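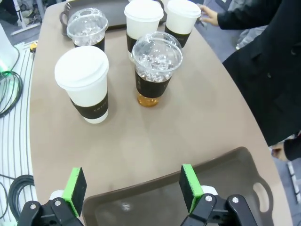

About Us

Who we are

Voltine Cricket School is an independent coaching school for players of all ages, based in Belgium and working through the medium of English, Dutch and French. The school provides year-round instruction in batting, bowling, wicketkeeping and fielding, together with training for umpires, scorers and junior coaches. Membership of a club is not required for enrollment, and players with no previous experience of the game are welcome in every beginner course.

The school is directed by Siebe Cuypers, who is responsible for coaching and player development. Nathalie Van Acker is Head of Administration and oversees enrollment, safeguarding and relations with partner schools. They are supported by a team of nine coaches, all of whom hold a current coaching qualification and a first aid certificate.

Our history

The school began as a winter net session for adult players who had no indoor facility within reach. Two lanes were rented one evening a week in the Van Rooij sports hall, and the players brought their own matting. Parents soon asked whether their children could attend, and a junior hour was added before the adult session. In its second winter the junior hour was divided by age, and the school took on its first paid coach.

Indoor instruction continues at the Van Rooij hall, where the school now has the use of four lanes. Outdoor courses are held at the Mustano ground from April until the end of the summer vacation. The square at Mustano has one turf pitch and one artificial pitch -- the latter is used for all junior matches and for most adult practice.

The school currently has 175 enrolled players. The youngest group starts at age seven, and there is no upper age limit.

Our courses

Foundation courses introduce the basic skills and laws of the game. A soft ball is used throughout, and all equipment is supplied. Each course lasts one term and may be repeated.

Junior development groups are for players who have completed a foundation course or who can show equivalent ability. Hard-ball cricket is introduced at this stage. Helmets are compulsory for all batters, and for wicketkeepers standing up to the stumps. Groups are formed according to ability as well as age, and a player may be moved between groups during the year after consultation with the family.

Adult courses are offered at beginner, intermediate and advanced levels. The advanced group trains twice a week during the winter and includes many players who compete for clubs on weekends.

Individual coaching is available by appointment. A written report is provided after the final session of each series.

Officials' courses cover the laws, match management and scoring, both on paper and by computer. Candidates gain practical experience in junior matches under the guidance of a senior official.

The Foludine Trophy

Each summer the school organizes the Foludine Trophy, a one-day competition for junior teams. Matches are limited to short innings, and every member of the fielding side other than the wicketkeeper is expected to bowl. Batters retire on reaching a fixed score and may return only when the rest of the side has batted. The first individual score of 100 at a Foludine final was made before the retirement rule was adopted, and it remains on the honors board in the Mustano clubhouse.

Awards are made for batting, bowling and fielding. A separate award for conduct is decided by the umpires.

Our approach to coaching

Coaches at Voltine are asked to teach a sound method while leaving room for a player's natural style. Young bowlers work within weekly limits on the number of deliveries, and these limits apply to club and school cricket combined. Families are therefore requested to inform the coach of all matches played elsewhere.

Batters are encouraged to spend time on running between the wickets and on calling, both of which are practiced in pairs at every junior session. Short periods without runs are a normal part of the game -- coaches discuss them openly with players and keep selection decisions separate from any single result.

Safeguarding and conduct

All staff undergo a background check before appointment. No coach works alone with a junior player, and individual lessons for players under 18 take place with a second adult present in the hall. Concerns may be raised in confidence with Nathalie Van Acker, whose contact details are displayed at both venues.

Players, parents and spectators are expected to follow the school's code of conduct. The current version was adopted on 22 October 2021 and is available from the office on request.

Enrollment and visits

Applications are accepted throughout the year, subject to available places. New players may attend one trial session without charge. Visitors who wish to observe a session are asked to contact the office in advance and to report to the coach in charge on arrival. Indoor shoes with non-marking soles must be worn in the Van Rooij hall.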